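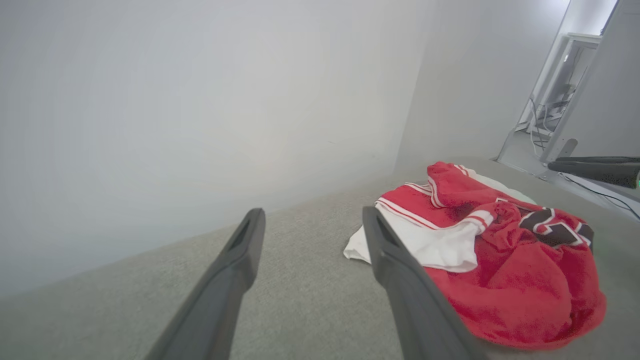 Setting Up a Short Corner Flag-to-Box Passing Drill

The drill trains three players to work the ball from a short corner into a crossing position before the defense resets. It suits under-14 teams and older.

Equipment

One full-size goal, a corner flag, four flat cones, six balls and two sets of bibs. Half a field is enough.

Marking out

1. Place cone A five yards from the corner flag, along the goal line.
2. Place cone B level with the edge of the penalty area and five yards in from the touchline.
3. Place cone C on the near corner of the penalty area.
4. Place cone D at the penalty spot.

Starting positions

The taker stands at the flag. The short player stands at A, the support player at B. Two attackers start at D. One defender starts at C and may not move until the first pass is played. The goalkeeper starts on the line.

Running the drill

1. The taker passes to the short player's back foot.
2. The short player sets the ball first time to B and turns toward the goal line.
3. The taker overlaps outside B. An overlap started before the set pass counts as a fault.
4. The support player either releases the taker or drives at the defender and crosses.
5. The attackers attack the near post and the penalty spot. They cross paths once — the near-post runner goes first.
6. Play ends on a shot, a save or a clearance beyond cone C.

Rotate clockwise after three attempts. Run the drill for 15 minutes from the right, then move the cones and repeat from the left.

Common faults

Pass to A too soft: the defender arrives with the ball. Move A one yard closer to the flag.

Attackers arriving early: have them hold at D until the set pass reaches B.

Offside taker: after the corner is played, the taker is often behind the last defender. The overlap must start from an onside position or stay behind the ball.

Progression

Add a second defender at B. Wilma Matheson's version for the Wolde under-16s also limits the support player to two touches.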